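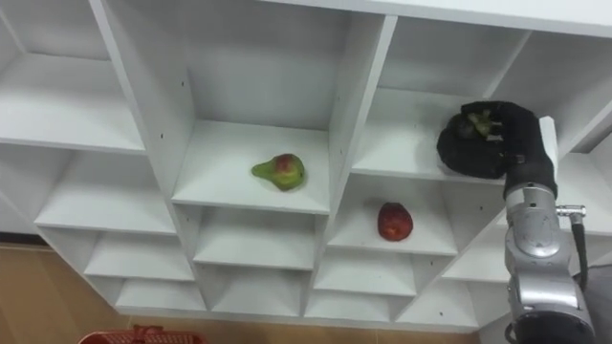
A pear and a red apple on white shelving.

After the shooting at the Mendent plant in Jallport, the city did what cities now do. It held a vigil, it lowered the flags, and within a month it had a proposal to buy software. The software is made by a company called Sulleck. It reads public social media posts from anyone in the county, scores them for signs of violence, and sends the high scores to the police. The council votes in September. I think it should vote no.

I will start with the dead, as the people pushing the contract always do, and they are right to. Three people were killed that morning. One of them, Dulce Figueroa, lived four doors down from my sister. I don't hold the view that these attacks are a kind of weather and that we should learn to live with them. Some of them can be stopped. The question is what stops them.

We know a good deal about the man who did this one. He had been fired twice. He had told three coworkers, on separate occasions, that he was going to come back and hurt people. Two of them reported it to a supervisor, who wrote it down and put the paper in a drawer. His ex-wife had asked for a protective order and dropped the request when she couldn't get a day off for the hearing. He bought the rifle legally, in the county, from a shop with a sign out front.

He had no social media accounts. The police report says so on its second page. Sulleck would have given him no score at all.

Councilwoman Ximena Cervantes was asked about this at the Saturday forum, and her answer was that the next one might be different. I suppose he might. But the next one might also tell three coworkers, and the city has proposed nothing for that. There is no number for a supervisor at Mendent to call where a trained person picks up and knows what to do next. There is a police line, and there is the drawer.

What the software will produce is a list. In the trial run, which lasted one summer, it flagged some 131 residents. The chief has said that officers visited a portion of them and that no charges came out of it. He offered this as proof that the program is gentle. It looks to me like proof that the program was wrong, over and over, about people who then had to stand on their porch and explain themselves.

One of them was Itzel Ledesma, who teaches at the middle school. She had quoted a song. Another was a man from the Villalobos neighborhood who posts angry things in Spanish about his landlord. He asked me to leave his name out, and I understand why. He has stopped posting about the landlord. He has also stopped answering the door, and the next time he sees something that scares him, I doubt he will call the police about it.

That last part ought to worry supporters of the contract more than it does. Every attack I have read about that was headed off was headed off by a person who knew the attacker and decided to speak up. A mother, a roommate, a guy on the same shift. Those people have to believe that making the call won't ruin a life over nothing. A program that sends officers to a teacher's house over a song lyric makes that harder to believe.

Aurora Pinheiro, who runs the county crisis line, has asked for three more staff for two years running. She wants them to take calls from employers and families and to follow up in person, without a uniform, the same day. Sum-yee Shih at the courthouse has asked for evening hearings on protective orders. Together those two requests cost less than the first year of the Sulleck contract. Neither is on the September agenda.

I would put both of them on it and take the software off.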